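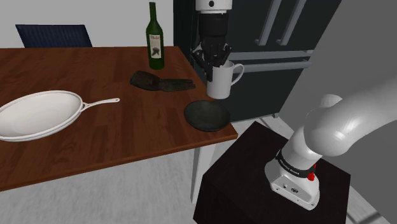
Hiltulo, Oct 10, 2018 - Nelwood Housing is to fit out 591 rented flats with basic kitchen kit before tenants move in. First keys in January. Most people leaving temporary accomodation arrive with a couple of bags and no money left for a shop. Each flat gets a starter box, contents chosen by tenants. Top of their list was a big white frying pan with a hanging hole in the handle, like the one on the table here, then a kettle, then tin openers. Microwaves came a long way down.

Boxes packed at the Pilleck Road depot. 36 went out in the trial last winter, all in one block.

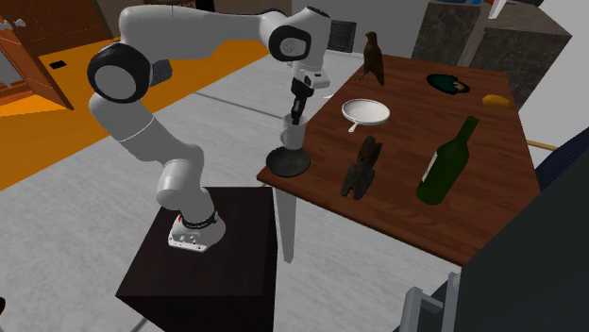

Cost per box is met from the Policarpio Fund, no charge added to rent and nothing to pay back. Tenants can say no to any item and take a voucher instead. Crockery is plain on purpose so breakages are easy to match. A light grey mug and a dark round plate, same sort of thing as at the corner of the table, will do for any flat. Bedding is seperate and comes through the existing scheme.

"People were eating out of the packet in their first week," said Virgilio Ambrosio, head of lettings at Nelwood. "You hand over keys and they've got a cooker and nothing to put on it. We should have done this years ago."

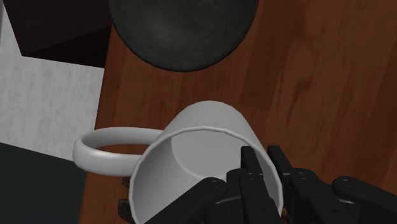
Existing tenants not forgotten. Anyone who moved in during the past 2 years can ask for a box, while stocks last. Letters going to 2,035 households this month with a form on the back. Return it to the lettings desk or hand it to your housing officer. No proof of income needed.

Press enquiries: Nelwood lettings office, Hiltulo. Interviews with Mr Ambrosio by arrangement, mornings best.

ENDS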